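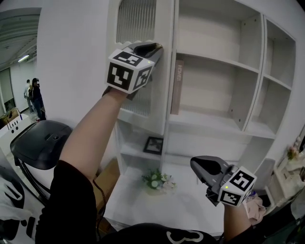

Product Review: Omden Glass-Front Wall Cabinet

Reviewed by Khalil Saab, Femley Home Furnishings Review
Published Jul 18, 2024

Summary

The Omden is a wall cabinet with ribbed glass doors, sold for kitchens, dining rooms and home offices. The list price is $395. The review unit was bought at retail for $295 during a February sale and has been in daily use since then. It is recommended at the sale price and recommended with reservations at full price.

Delivery and Assembly

The cabinet is shipped in 2 cartons. Both arrived without damage. The printed instructions are clear until the step on hanging the doors, where the drawing shows the hinge plates reversed. Readers should follow the letters stamped on the plates and disregard the drawing. Assembly requires two people and a level. The supplied wall anchors are suitable for drywall only, and owners of plaster or masonry walls will need to purchase their own.

Doors and Glass

Ribbed glass softens the view of the contents and hides small marks. Plates and bowls read as pale shapes, while bright packaging remains noticeable through the glass. Dust settles in the grooves on the outside of the door. A soft brush removes it more easily than a cloth, which tends to leave lint. The hinges adjust in two directions, and the left door of the review unit required a second adjustment after the first month.

Interior

The shelves are adjustable, but the peg holes are spaced widely, and it was not possible to set a shelf low enough for teacups without wasting space above them. Dinner plates fit with the doors closed. Large serving platters must be stored upright. No interior lighting is offered.

Comparison

The Quiambao wall cabinet has closer peg spacing and a smoother door action. Its glass is clear, and buyers who prefer to conceal their storage may find it less suitable. The finish on the Omden has been the easier of the two to wipe clean.

Warranty and Service

Coverage is 7 years on the case and hinges. Glass is excluded. A replacement hinge plate was requested from the distributor, Drondano, and was supplied without charge. The telephone representative was courteous but could not say when the instructions would be corrected.

Rating: Recommended at $295. Buyers with a large collection of cups should check the shelf spacing before ordering.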